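Ruddock Kitchen Runs: Gallery

2 min read

Search this site Search Go

Ruddock is our simulated kitchen for testing how well a robot arm policy handles small tabletop objects. Every run starts from a saved layout, so two policies can be compared on exactly the same table. Lighting, surface textures and furniture are drawn from the Pornavik asset set, and the arm is controlled through Taltex, our motion and logging layer.

The study behind this page asked a narrow question: does training on cluttered rooms help when the task itself only involves one object? We trained two policies with the same number of demonstrations. One saw bare tables in a plain room. The other saw full kitchens, with sinks, chairs and side tables placed at random — some of them close enough to limit how the arm could move.

We tested both on 178 layouts that neither had seen. The policy trained in full kitchens finished 70 more of them than the bare-table policy. Most of the difference came from layouts where the target was near a table edge. The bare-table policy tended to approach from straight above and stop short when a link came close to other furniture.

Shadows mattered more than we expected. When we turned them off at test time, the gap between the two policies shrank by some 5 percent. We have not worked out why, and the Curnby follow-up will look at lighting on its own.

A few notes on reading the gallery. Images are rendered at the same resolution the policy receives, from a fixed viewpoint chosen per layout. Object positions are not adjusted for display. Layout files and the evaluation script are in the Ruddock release, and the Taltex logs can be replayed with the viewer in the same folder.

Last updated: January

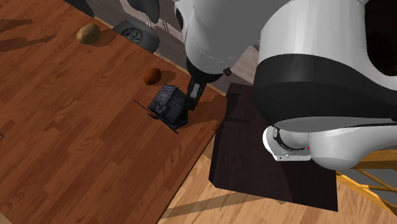
Edge layout with sink. Gripper beside the dark blue box, with the potato farther back on the table.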